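# Chapter 6: Patterns That Repeat

Look around the room you are sitting in and count the patterns. Socks, curtains, a notebook cover, the seat of a chair — most of us live among dozens of them and hardly notice. By the end of this chapter you will notice all of them, and I hope you'll enjoy it as much as I do!

A printed pattern starts with a small group of drawings called a *motif*. The designer places the motif once, then again, then again, until it fills a wall or a floor. When Gerardo Sebastian drew his first wallpaper for the Cabrera workshop, he made 122 sketches of leaves and kept only two.

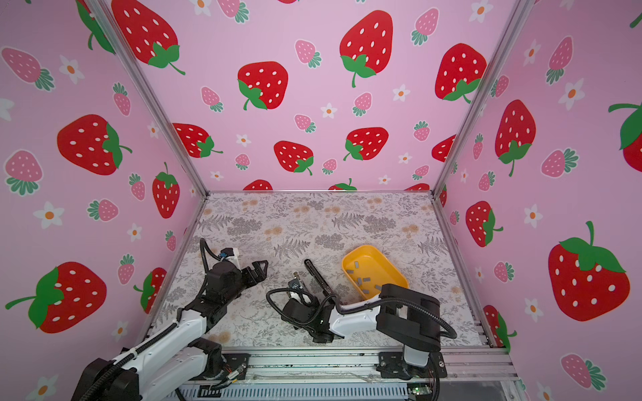
Fruit and flowers are wonderful motifs to begin with. A strawberry is easy to recognize at almost any size, and you can tip it on its side and it is still a strawberry. Put big red ones next to small pink ones, drop white daisies into the gaps, and the eye keeps moving. Ferns and leafy sprigs in pale gray do a quieter job, and they sit well on a floor under a busy wall.

In Section 6.1 you will find the *repeat*, the smallest block that can be copied to make the whole design. Section 6.2 covers scale, and Section 6.3 looks at what happens when two prints share a room.

**Before you begin**

Bring a scrap of wallpaper, gift wrap or fabric at least 40 centimeters wide. Trace one motif in pencil, then slide your tracing paper sideways until the drawing lines up with its twin. Measure how far you moved and write the distance in the margin of your sketchbook.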